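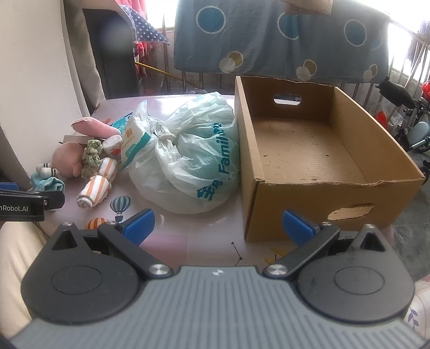

The Packing

The Lammers trial gave us until noon, and by ten I'd already stopped pretending I wasn't excited.

My job was simple enough. Pack a family's odds and ends into a box, by hand, with the gripper, while the people at Ledeneo watched the numbers come in. Then the machine on the other side of the wall would have a go at the same lot. I had done 70 of these since March and I still loved the first reach, when everything is waiting and the box has nothing in it.

"Socks first?" said the voice in my ear.

"Bunny first," I said. "She's the guest of honour."

Socks are the hard ones, you see. A rolled towel has a shape and keeps it – you close the fingers and up it comes. A sock is a puddle. Back in the spring the machine would pinch at one for up to 40 seconds and come away with air, and we'd all groan as if our team had missed a penalty. I went home to Ziswood on the late bus and practised on my own laundry with a pair of kitchen tongs, and I'm not ashamed of it.

The bunny went in ears up. The towels went in beside her, then the wipes, then the socks, one after the other.

"Your turn," I told the wall.

I wasn't supposed to go round and look. I went round and looked. The machine had its own table and its own bunny, and it was slow, gloriously slow, like somebody's grandad choosing a melon. It took the towels. It took the wipes and stood them up straight. Then it reached for the first sock, missed, backed off, and came in lower.

It had never come in lower before!

Up came the sock, dangling by the toe. Three people from the Grovadska office, who had driven 2 hours and been promised nothing, started clapping. The second sock landed on the floor and stayed there, and the bag with the knot beat it altogether. It needed me to finish the box.

I picked up the sock, put it back on the table and asked if we could go again before lunch.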